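Home | Cells | Grippers | Fixtures | Paperwork | Contact

Writing a pick rule for fragile parts that someone will follow

Most handling rules I get sent were written to pass an audit. The Fallari one ran to 85 clauses and never said where the fingers should be before the arm comes down. So be wary of anything long, mine included.

1. Start with the open position. Write down the finger gap before approach as a number, measured at the tips. "Sufficiently open" means whatever the last programmer thought it meant.

2. Name the faces that may be touched. For a processor, that's two opposite edges of the green or blue board. Keep off the contacts underneath. If your nest has walls at the corners, the gaps between them are where the fingers go, and the rule should say so.

3. Say what else is within reach. People forget this one. A rule about the chip is no use if a finger can come down on a memory card beside it. 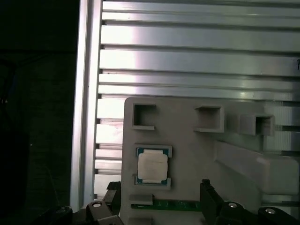 Fingers wide open, processor in its nest, green board lying close below it.

4. Set a force limit and say who measured it. I don't trust limits copied from a data sheet. Pidis had one that nobody on site had checked with a gauge, and it had been signed off twice.

5. Test it badly. Shift the part in its nest, tilt it, leave the nest empty. We ran 920 picks at Bistitz with the part placed perfectly and learned very little. The next 9, with it slightly crooked, got the rule rewritten.

6. Put a stop condition in plain words: if the fingers close further than the part is wide, stop and call someone. No automatic retry. I've heard the case for retries and I still don't buy it.

Keep it to one page. Standards have their place, but they won't tell you how your own jig behaves.

Last updated: 10 November 2022

Comments (3)

Valentin Wyss: We allow one retry and have had no damage in 2,207 cycles. Your step 6 is too strict.

Author: How many of those cycles used the retry?

pichler_line2: Is the gap in step 1 taken with the pads fitted? Ours add a fair bit.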